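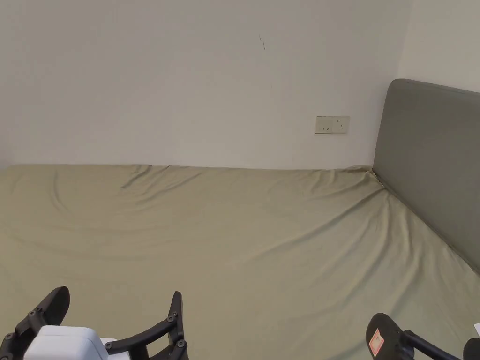
Workshop notebook, October 21, 2021. Hadgu bed cell, gripper pair service.

Left jaw was closing late against the right since the September rebuild. Stripped the linkage, found play at the second pivot pin and replaced pin and bush. Right jaw only needed its finger bolts nipped up. Zeroed both with the jaws open and the tips just over the sheet, level with each other by eye, then ran the Bralora routine to set the offsets. The small scuff on the wall and the outlet plate to the left of the headboard are both in the head view, so I used them as fixed points for the head camera check. The sheet is no use for that, the folds shift whenever anything leans on the mattress.

Cycle counter read 2,021 before I cleared it. Old value is in the Zivimine log under today's entry.

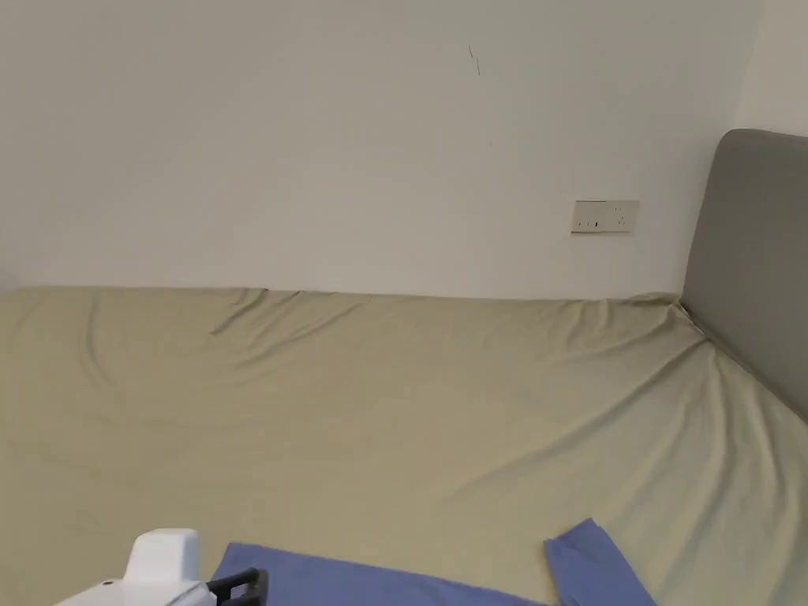
Cloth pick settings after the rebuild:

Approach height unchanged.
Close delay, left: 400 ms, was set longer to hide the play. Try shorter once the new bush has bedded in.
Close delay, right: same as left. Keep them matched.
Grip force: 2 on the Drenitz scale. At 3 the jaw drags the fitted sheet up along with the cloth.

Bethel Yimer asked whether the late closing was a cable fault. I swapped the leads left to right before stripping anything and the fault stayed with the left jaw, so no. Leads are back in their own positions.

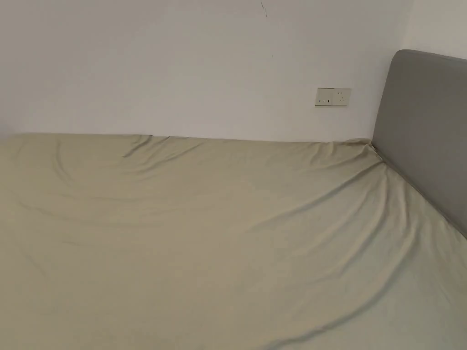 Background reference for the head camera needs retaking after any change to the bedding. Clear the mattress, park both arms, save over the old file. Don't smooth the sheet first, the model wants it as the cell normally runs.

Still to do: order 2 spare pins, thread lock on the left linkage, recheck play at the end of next week. If the second pivot has opened up again the arm itself is worn and the whole linkage comes off.

Print this entry | E-mail this entry
Filed under: Cell maintenance, Grippers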